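From: Auður Fogh
To: fog-and-coast list
Date: 29 September 2025
Subject: Re: [fog-and-coast] Is the Norðdahl trail worth it on a gray day?

Kamol Bunnag wrote:
> We have one free day before the ferry and the forecast is gray, gray,
> gray. Is Norðdahl still worth the climb if we can't see the water from
> the top? My sister is coming and she's not much of a hiker. Also, is
> the soup place open this late in the year?

Kamol, go! Please go! I've been up in June with blue sky in every direction, and I still like it better in fog. You hear the creek long before you get to it, the moss smells wonderful, and you'll probably have the whole ridge to yourselves (apart from the sheep).

The trail is 9 miles if you do the full loop, but your sister can turn back at the second footbridge and miss very little. The top is at 2,000 feet and the last stretch is steep and slick, so bring poles if you have them. Follow the yellow posts and not the old cairns, which wander off toward the quarry.
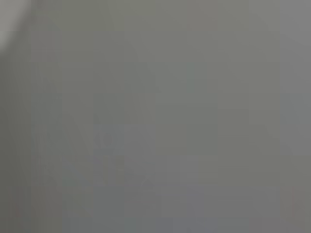 Gray on gray, with a paler patch in the top left corner.

The soup place is open until the ferry changes to its winter times. They start serving at 11 and the fish soup goes fast. Get the rye bread too, and ask for extra butter!

Mohit, you asked last week about parking. The lower lot was half dug up when I drove by, but there's plenty of room by the church, and the path from there joins the trail just past the gate.

Jytte and I are going up again next month if anyone wants to come along. We walk slowly and stop a lot for mushrooms. Write to me off list and I'll send you the meeting spot.

Auður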